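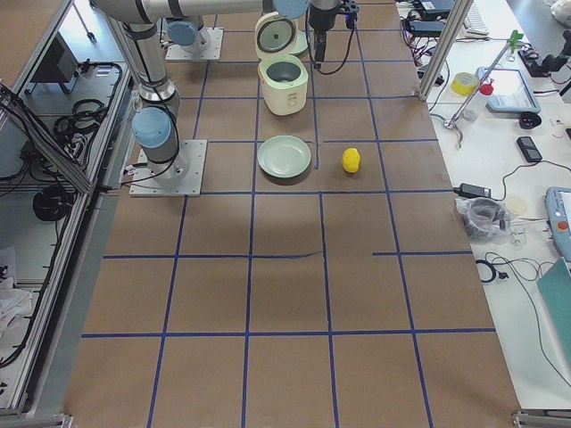 Section 5. Filling, Heating and Filtering the Countertop Fryer

Applies to the Modoner single-well and double-well fryers supplied through Brestness. For gas models, use the separate gas supplement and skip 5.2.

5.1 Before first use

1. Remove the shipping film from the lid, the well and the front panel. Film left on the panel will shrink onto the steel when the unit heats up.
2. Lift out the basket, the crumb screen and the element guard. Wash all three in warm water with dish soap. Rinse and dry.
3. Wipe the inside of the well with a damp cloth and a little soap. Wipe again with clean water. Dry the well completely, including the corners and the mouth of the drain.
4. Check that the drain valve handle is at right angles to the drain pipe. This is the closed position.
5. Refit the element guard first, then the crumb screen. The tabs on the guard face the back of the well.

CAUTION: Do not put the control head in a sink or dishwasher. Do not spray it with a hose.

5.2 Placing the unit

1. Set the fryer on a level, noncombustible surface under the exhaust hood.
2. Adjust the feet until the oil marks inside the well read the same on the left and right sides.
3. Leave clear space behind the unit for the power cord and for air to reach the vents. Local code may call for more space than the rating plate shows. Follow whichever is greater.
4. Route the cord behind the unit. It must not cross the front edge of the counter or pass under the drain pipe.
5. Plug the unit into its own grounded outlet. Do not use an extension cord or a power strip.

Note: If the fryer will stand beside an open-burner range, fit the side splash guard (Boutros kit, ordered separately) before adding oil.

5.3 Filling with oil

1. Turn the thermostat to OFF and unplug the unit.
2. Pour oil slowly into the center of the well until it reaches the lower line.
3. Wait two minutes for air to clear from under the element guard, then top up if the level has dropped.
4. For breaded seafood, stop midway between the lower and upper lines. Clams and other small pieces foam more than fries do, and the level rises quickly when a wet basket goes in.
5. Plug the unit back in.

CAUTION: Never switch on the heat with the oil below the lower line. An exposed element can start a fire within a short time and will be ruined in any case.

Solid shortening must be melted in a separate pot before it goes into the well. Do not pack it around the element. The MELT setting on older units was meant for holding soft shortening and will not safely melt a full block.

5.4 Heating up

1. Set the thermostat to the temperature for the first product of the shift. The amber light comes on.
2. Keep the basket out of the well and the lid off.
3. Allow about 12 minutes from cold. The amber light goes out when the set temperature is reached and will cycle on and off after that.
4. Check the oil with a probe thermometer at the center of the well, clear of the element. If the reading and the dial differ by more than 5 degrees, see Calibration in Section 8.

If the amber light stays on and the oil does not heat, press the red reset button on the back of the control head once. If it trips again, stop using the unit and call for service. Error code 308 on the double-well model means the left and right probes have been connected the wrong way around, usually after cleaning. Switch off, unplug, let the oil cool, and swap the connectors.

5.5 Loading the basket

1. Shake loose flour or crumbs off the product over a tray, away from the well.
2. Fill the basket no more than half full.
3. Lower it slowly. If foam climbs toward the upper line, lift the basket, wait for the foam to fall, and lower again.
4. When the product is done, hang the basket on the front rail to drain. Salt and season away from the fryer. Salt in the well shortens the life of the oil.

Frozen product should go in frozen, with loose ice knocked off. Partly thawed batter tends to stick to the mesh — raise the basket slightly off the crumb screen for the first few seconds if this happens.

5.6 Filtering

Filter at the end of each day, and again between lunch and dinner on heavy days. For most fish and clam kitchens that means Saturday at the least.

1. Turn the thermostat to OFF, unplug the unit, and let the oil cool to the temperature printed on the filter cone package.
2. Place a dry metal pot under the drain with the cone holder seated on its rim.
3. Open the valve a quarter turn. Open it further only when the flow is steady.
4. Brush crumbs toward the drain with the long brush. Do not use a metal scraper on the element.
5. Close the valve. Wipe the well dry and return the filtered oil. Check the level against 5.3.

CAUTION: Do not leave the unit while the valve is open. Do not drain into plastic.

Discard oil that smokes at normal cooking temperature, smells sharp, or stays dark after filtering. Store used oil in a lidded metal container until it is collected.

Replacement cones, brushes and drain valves are kept at the Fekitthorpe parts counter. Address written questions about this section to Carol Whiteley, Technical Manuals, and include the model and serial number from the rating plate.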